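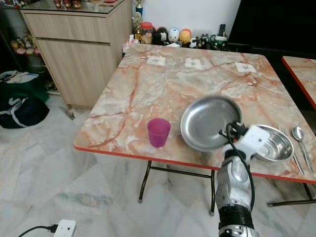

Photo: Sunita Solanki / Dronddale Robotics Group

Chapter 6
Learning from Demonstration

Laying a table is a wonderful problem. Most of us could do it while chatting, yet it asks a robot to find thin, shiny objects, grip them by the rim and put them down gently in the right spot. How would you write rules for all that? In this chapter you will meet a method that hardly needs any — you show the robot what to do, and it learns from your examples.

Our main case is the Hundex study, carried out in ordinary homes in Dronddale. Its authors collected 2,502 demonstrations of small household jobs. They kept 1,496 for training after removing those with gaps in the arm data. The trained arm was then given 100 fresh attempts at moving a steel plate, and we shall look closely at where it did well and where it slipped.

Steel makes the task harder, and far more interesting! A plate's bright surface changes with every tilt, so the camera sees a different pattern each time. Section 6.3 explains how printed markers taped to a tabletop can help fix positions.

Before reading on, pick up a plate by its rim and tilt it slowly. Which fingers do the work? Keep your notes — you will need them in Section 6.2.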